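Zandby Technical College Students Advance to Regional Robotics Final

ZANDBY – The Zandby Technical College Robotics Club has qualified for the regional final of the Nuneck Student Automation Challenge, the college announced in December. The club placed second in a preliminary round that drew 13 teams.

The challenge requires each team to program a pair of robot arms to sort small colored cubes into trays, one color to a tray. Points are awarded for accuracy and deducted for cubes dropped outside the work area. Zandby students finished the round with 266 points.

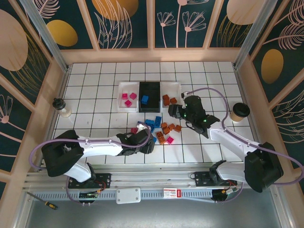

Both arms must share the sorting, and entries are scored on how well they avoid each other when working near the same pile. Students wrote the control software during the fall semester as part of the course Introduction to Automation, taught by Mwende Mfaume.

"Our students spent many evenings on the problem of cubes that land on top of one another," Mfaume said. "They tried several approaches before settling on one, and I am very pleased with the care they took in testing it."

The club is open to students in all programs of study. Its participation in the challenge is supported by a grant from the Chege Foundation, which also covers travel to the final in Sumard.

Students who wish to join the club for the spring semester may register at the Engineering Department office in Room 107.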